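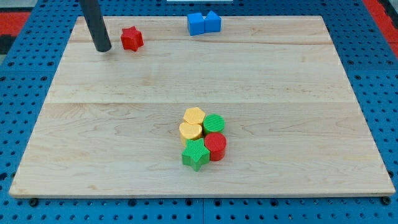 Lurkemetti begins arm controller trials at Prekstead

The Lurkemetti automation laboratory at Prekstead has begun a comparison of two motion controllers for tabletop robot arms. The work is being carried out with the engineering firm Buckley and will continue through November.

Each controller is to complete 200 runs on the same arm. In every run the arm must push small colored blocks – stars, hearts, cubes, cylinders and hexagons – across a wooden board to a position given at the start. Tightly packed groups are included in the test plan, as contact with one block often shifts the others. The arm carries a plain cylindrical tip, and a run is stopped if the goal has not been reached within 50 seconds.

Eamon Brennan, who leads the trials, said the laboratory had chosen pushing over grasping in order to keep differences between grippers out of the results. "We wish to compare the controllers on their own terms," he said. "The board, the blocks and the arm stay the same throughout."

The board rests on a perforated blue table, which allows the layout to be restored between sessions. Final approach distance, time to goal and the number of corrections will be recorded for each run.

A second stage, covering 16 starting layouts, will follow at the Bimbridge site – subject to approval of the first results. Member firms may request the test plan from the Prekstead office. A viewing session will be held there on Saturday.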